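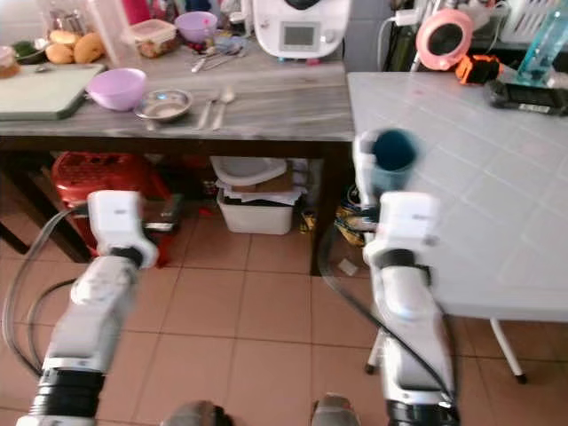
*Cup handling with the right arm, kitchen test area.*

# Grip release fault: frequently asked questions

These answers cover the February fault on the two-armed kitchen units at the Vustdale site. Software version numbers are in the release notes.

## What went wrong?

The right gripper opened while it was still holding a cup above the floor. The arm was partway through a move and had not been told to let go. The cup fell and broke, and the arm carried on to the drop-off point with nothing in it.

## Was anyone hurt?

No. The operator was standing outside the marked line. A piece of the cup did reach the line, so the line has been moved back.

## What caused it?

A worn gripper cable. When the wrist turned far enough, the signal cut out for a moment and the controller restarted the gripper. On restart the gripper went to its default position, and the default was open.

The cable on that arm had done 3792 grip cycles. Tevier, who supplied the cables, now asks for a check every 1000 cycles and replacement at 2000.

## Why didn't the arm stop by itself?

The restart took 348 milliseconds. The old software ignored any signal loss shorter than half a second, so no stop was triggered and no warning came up on the operator's screen.

## What has changed?

- After a restart the gripper holds its last position.
- Any loss of signal stops both arms.
- The cycle count is shown on the start screen.

The hold setting has a downside. If a hand or sleeve is caught, the gripper will not open when power comes back. Use the manual release on the wrist, and make sure everyone on shift has tried it once.

## Can I run cup tasks before the new cable is fitted?

Only with plastic or metal cups, only empty, and only with the cup over a table for the whole move. Lower it until it stands on the surface before you send the open command. 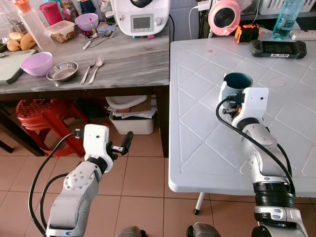
Preller asked whether the left arm has to be shut down too if only the right cable is over its limit. Yes, for now. Both grippers share one power line, and a fault on one side can restart the other.

## How do I check a cable?

Press the emergency stop first. Follow the cable from the gripper to the last joint and look for flat spots, cracks or shiny patches. If you find any, tag the arm and leave it off – taping over the damage is not a repair.

## Who do I report a drop to?

Send the log file to the Çetinkaya service desk the same day, even if nothing broke. Drops on Saturday go to the on-call number inside the cabinet door.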